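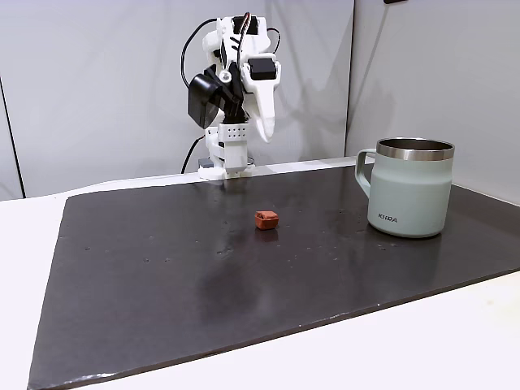
Home Posts Kitchen Garage About Archive

Sep 17, 2024
By Hafiz Hartono

My sister called last week and asked if she could buy a robot that clears the breakfast table. She has two kids under six and a dishwasher (an old Pettigrew, loud as a tractor) and she said she'd pay 2000 dollars tonight for anything that would get the cups from one to the other. I told her to keep her money. Then I felt bad, because I hadn't really looked at the question in a while, and I'm supposed to be the robot person in this family.

So I've been thinking about mugs. A mug is a great test! It has a handle, but the handle might be pointing anywhere. It's shiny inside, and cameras don't love shiny. It might be half full. You and I pick one up while talking on the phone and never think about it, and a small arm has to get its fingers to the right spot, close them, lift straight and not tip the last of the coffee on the way over.

And then there's the wet. People who don't work with these things always ask about the cup, and I always want to talk about the drops around the cup. Water on a dark, glossy surface under a ceiling light is a mess of little bright spots with one enormous white smear of glare on top. I can tell which is which because I move my head. A camera bolted in one place doesn't get to do that.

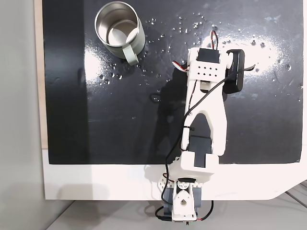
What I'd trust an arm with today

Moving a small block from one place to another, yes. A little cube is every robot's first chore and there's a reason we all start there: flat sides, no handle, no wrong way up, and it doesn't care if you drop it. I'd let one of the little printed arms do that all afternoon while I made lunch.

Moving an empty steel mug, mostly yes, if I'm in the room. My own rule is 90 good tries out of a hundred before I'll walk away, and I'm pickier with anything that breaks. Steel at least only dents.

Wiping up is where I get grumpy. When I wipe a counter I push down until it feels right, go over the bad bit twice, flip the cloth, and look at it sideways to see what I missed. That's four different skills and I learned all of them from being yelled at by my mother. A cheap hobby servo has a pretty weak sense of how hard it's pushing. You can teach it the motion, sure. The motion isn't hard. Knowing that you're done is hard.

Don't get me started on sinks, either. Everything curves, everything reflects, and there's always a sponge hanging around on the edge of something. Fingers that do fine on a flat board have to come in at an odd angle, right up close, and from in there you can hardly tell a drop from a dent.
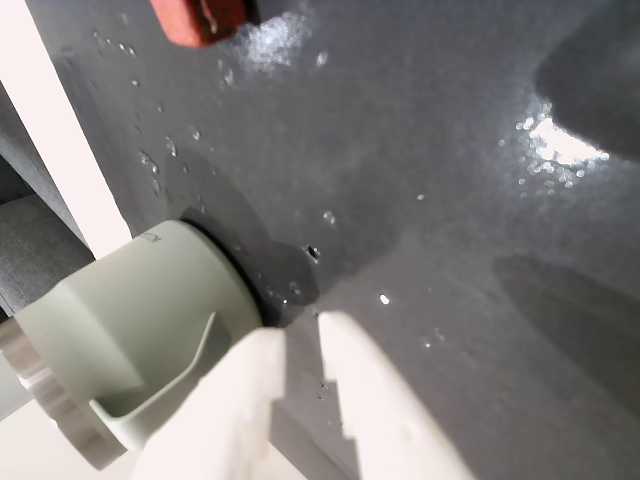
I used to think the shop floor had all this beat. A friend of mine runs the packing line at Roven, out in Lultordale, and for years I'd point at her place whenever somebody said robots were all talk. They have one machine there that does 2551 boxes on a good shift. She let me watch it again this spring and it's lovely, it really is - but every box shows up the same way around, on the same belt, in the same light. When a box came down the line wet from the loading dock, a guy named Cirka (last name, everybody calls him that) walked over and took it off by hand. He didn't even put down his sandwich.

That stuck with me. The factory didn't get a smarter robot than the one on my kind of table, it got a tidier world. My sister's breakfast table will never be a tidy world. There's jam on it.

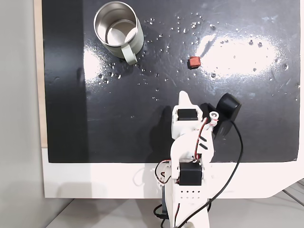 The thing I do find exciting is the price. When I started out, an arm that could reach over a table and pinch something cost more than my car, and now people print the white parts at home, bolt in the servos and have it waving around by the weekend. The wires flop all over the place and you have to watch that the cable doesn't drag across whatever you just cleaned, but who cares! More people trying means more odd little chores get tried, and some of those will be the boring wet ones.

I timed myself at the counter last night, out of curiosity. One mug, one stray toy, a good splash of water, all sorted and dried in well under 60 seconds, and I was also telling the dog to get down. I'd be thrilled with an arm that took half an hour over the same job as long as I didn't have to go back and redo it.

I called my sister back and told her all this. She wanted to know if it could at least do the jam.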